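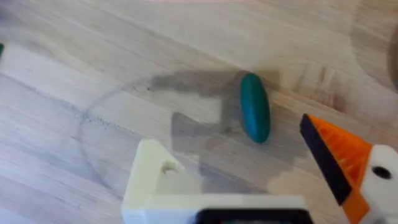
## Removing a ring mark from a pale wood tabletop

A faint gray ring on a washed or limed wood top is usually surface dirt held in the finish, or a shallow mark in the finish itself. Both can be treated without stripping the table. The procedure below is the one we use on the tables at Clerkgate. Allow an afternoon, most of it drying time.

### Materials

- Two lint-free cotton cloths, one kept dry
- Soft brush
- pH-neutral soap, diluted as the label directs
- White vinyl eraser
- Abrasive paper, 400 grit, and a cork block
- Matte water-based finish matched to the existing coat

Small items left on the top collect grit underneath. Clear them all before starting, including anything light enough to roll.

### 1. Dry clean

Brush along the grain, working toward the nearest edge. Specks caught along the line of a ring are often loose dust stuck to residue. Lift them with the brush first; a cloth will drag them across the finish. Clear the plank seams last.

Go over the line with the eraser using short strokes and light pressure. Brush off the crumbs and check the surface with a lamp held low to one side. If the ring is gone, stop.

### 2. Damp clean

Wring the cloth until it no longer drips. Wipe the full length of the affected planks, with the grain. Cleaning only the marked spot leaves a bright patch on a whitened finish, and that patch is harder to hide than the ring.

Dry at once with the second cloth. Wait two hours before judging the result, as damp wood reads darker.

### 3. Abrade

Use this step only if the line remains after drying.

1. Test on the underside or an inside edge.
2. Wrap the 400 paper around the block.
3. Make five strokes along the grain, then wipe and inspect.
4. Repeat until the line breaks up. Stop if the dust changes color.

Do not substitute 300 grit or coarser. Szu-yu Yuen tried it on a spare leaf and cut through the white wash on the raised grain. The leaf had to be refinished in full.

### 4. Recoat

Apply one thin coat from seam to seam across each abraded plank. Keep a wet edge and do not go back over it. Leave overnight before use.

### Notes

Warmer or yellower areas in a pale top may be natural variation or an aged coat. This method will not even them out.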